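Print this release | E-mail this release

Brekby Releases Celari, a Simulation Benchmark for Grasp Approach

BREKBY -- The robotics research group at Brekby has released Celari, a set of simulated tasks for testing how a two-armed robot brings its grippers up to household objects. Celari contains 181 object models placed on tables, cabinets and open floor areas. Each task was run 1000 times with small changes to starting position and lighting.

The method under test, called Bolger, splits a grasp into two stages. The first places the open gripper near the object using the wrist view. The second sets the final angle and closes the fingers. Earlier methods treat both stages as one motion.

Large dark objects with curved sides and printed lettering were kept in the set on purpose, as were surfaces with little contrast.

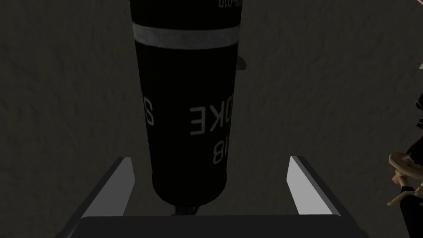

Raelene McKinnon said that most grasp failures she has reviewed were already decided before the fingers began to close, and that a benchmark scoring the approach by itself was overdue. She added that she would like to see the same scoring applied to physical arms.

Celari scores approach and closure separately. A run with a poor approach is recorded as such even when the grasp succeeds. Under this scoring, Bolger reduced approach errors by 27 percent against the single-stage baseline. Closure errors did not change.

Both arms are simulated in every task, including those that need only one -- the second arm still has to be kept clear of furniture.

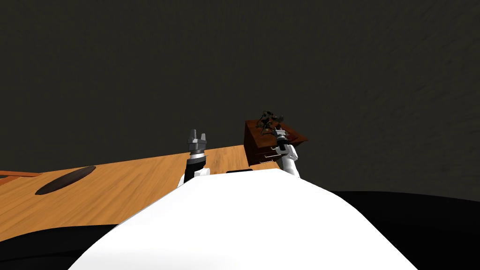 Celari simulation: two-armed robot at a wooden table and cabinet.

The wrist views are rendered separately from the body view and stored with the joint positions for each time step. Background surfaces carry fine bumps and wrinkles, so that a method cannot rely on a flat color to find the edge of an object.
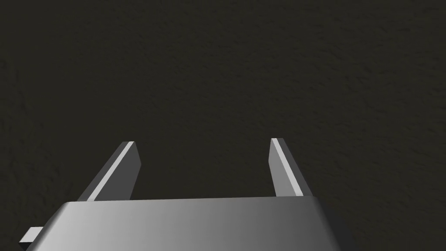
Time steps with no object between the fingers are kept in the released data. Removing them shortened training but raised the approach error on the Prornlow test split, which uses room layouts absent from training. The group plans to issue version 2 in May with added floor-level tasks.

Contact: Brekby Press Office
Copyright Brekby. All rights reserved. | Back to top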